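Clandovell's rugby club threw its doors open in May, and 200 of us went to see where the $11 from every season ticket goes. Mostly into tape.

Percy Urrego led the tour: gym, ice baths, a kit room that smelled like 1987. 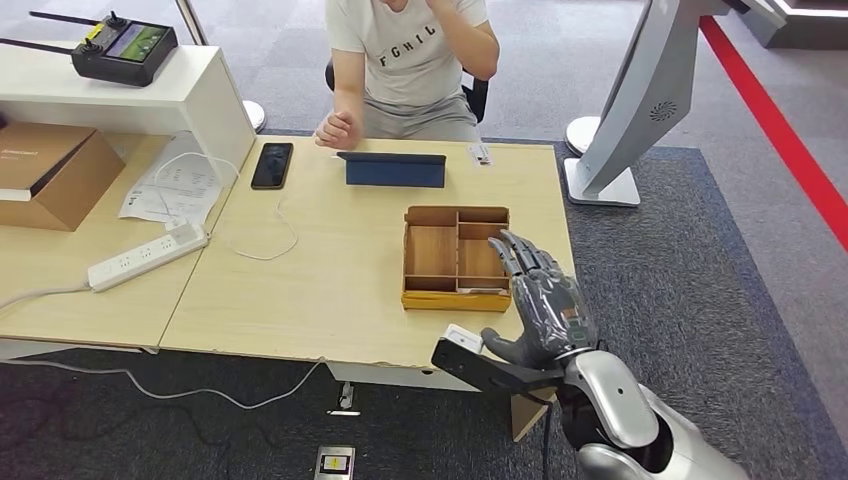 Tablet and phone at the desk.

Tomás Loureiro, the new hooker, signed shirts and lost an arm-wrestle to a fourth-grader. The pies ran out at 11. I'd parked in Cabrera, so I had time to grieve on the walk back.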